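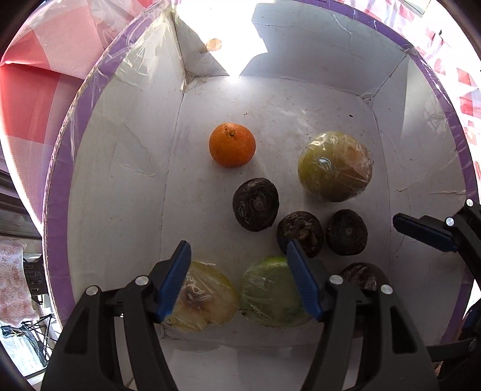
Ticket 823
Product: Remow hand-held gripper, two-jaw, padded
Customer site: El Sherbiny, produce handling room
Category: Jaw fault / dropped item
Severity: Medium, raised to High on review
Status: Closed, with one follow-up action open

Reported problem

The site reports that the Remow gripper lets go of wrapped produce during box picking. The fault is seen on round items covered in plastic film. The operator closes the jaws, the trigger reaches the end of its travel, and the item comes up a short distance before it turns in the jaws and falls back into the box. On two occasions the item fell outside the box and landed on the floor next to the operator's foot. There was no injury. The site stopped using the unit after the second occurrence and asked for guidance.

Bare items, including mandarins and the dark root vegetables, are picked without trouble. The site had first assumed that the film alone was the cause and had instructed operators to squeeze harder. This instruction was withdrawn at our request when the ticket was opened.

Equipment and conditions

The unit is a standard Remow with blue pads, delivered by Brostarano in August. Session records are kept in Premance. The work is done from a white cardboard box of mixed fruit and vegetables, in which wrapped and unwrapped pieces lie together and the box itself has film over it. The site confirmed that it had made no changes to the tool and that the pads were the ones supplied with it.

Log

Entry 1 - Support
Requested the Premance session records, a description of the items involved, and the result of a visual check of both pads. The site was asked to keep the unit out of service and to label it accordingly.

Entry 2 - Site
Records supplied. Pads reported as clean, with no tears. The site noted that the items dropped were the larger ones and that the jaws had been placed low, near the floor of the box, when the grip was made. The site asked whether the unit could be used for the unwrapped items in the meantime.

Entry 3 - Support
Declined. A tool that has released a load without a command from the operator must not be used for any item until the cause has been found. The site was asked to carry out the standard hold test, as follows.

1. Set the unit on a bench with the jaws open and the trigger released.
2. Close the jaws on the test cylinder and hold for 15 seconds.
3. Turn the tool so that the jaws point down and hold for a further 15 seconds.
4. Release, and repeat with the test cylinder wrapped in one layer of the film in use at the site.
5. Note any movement of either jaw that is not matched by movement of the trigger.

Entry 4 - Site
Bare cylinder held in both positions. Wrapped cylinder held with the jaws level. With the jaws pointing down, the wrapped cylinder slipped in four of the test runs. In each of these, the right jaw was seen to open slightly while the trigger remained fully pulled. The left jaw did not move.

Entry 5 - Support
The result does not agree with a simple lack of friction. Film lowers the hold of the pads, but it does not cause a jaw to open. The movement of one jaw only indicates play at the pivot on that side. The site was asked to check the pivot screws with the supplied driver, using light hand force, and to report their condition before tightening anything.

Entry 6 - Site
One pivot screw on the right jaw turned freely. The remaining screws were firm. No parts were missing. The site had tightened the loose screw before reading the request in full and could not say how far it had backed out. A note to this effect has been placed on the record.

Entry 7 - Support
Noted. The screw must be removed, cleaned and refitted with the thread compound from the service kit. Tightening alone is not an accepted repair, as the screw can work loose again in normal use. The site was also asked to put a paint mark across the screw head and the body so that any later turning can be seen at a glance.

Entry 8 - Site
Screw refitted and marked. Hold test repeated with no slip and no jaw movement, bare and wrapped. The unit was then run for 100 closing cycles on wrapped fruit over a padded tray. There were no drops. The paint mark was unbroken at the end.

Findings

The release was caused by a loose pivot screw on the right jaw. The looseness allowed that jaw to give way under side load. Bare produce was still held by the friction of the pads, and the fault therefore showed itself only on film-wrapped items. The instruction to squeeze harder is likely to have made matters worse by adding load to a pivot that was already moving.

It could not be established whether the screw left the workshop without thread compound or lost its hold during use. The delivery record for this unit does not state that the compound was applied - the field is blank. Brostarano has been asked to check the other units from the same delivery.

Safety note

Severity was raised on review because the two items that reached the floor were heavy enough to cause a foot injury. Until the follow-up action is complete, sites that hold units from the August delivery are required to:

- check all pivot screws by hand before each shift;
- keep feet clear of the area below the jaws while lifting;
- grip large round items at their widest point where the box allows it;
- stop work at once if either jaw moves while the trigger is held.

Soft or cut fruit should not be used to judge grip strength. It gives under the pads and may hide play in the pivots.

Resolution

Unit returned to service at El Sherbiny after the repeat test. The site's pre-shift checklist has been changed to include the paint marks. The open follow-up concerns the delivery check by Brostarano, and its result will be added to this ticket. If the fault returns, the site should reopen this ticket and attach the Premance record of the session in which it occurred.

Related tickets
Remow: trigger slow to return after cleaning
Remow: replacing worn jaw pads
Remow: hold test cylinder missing from service kit
Premance: session record ends early
Premance: adding a unit after repair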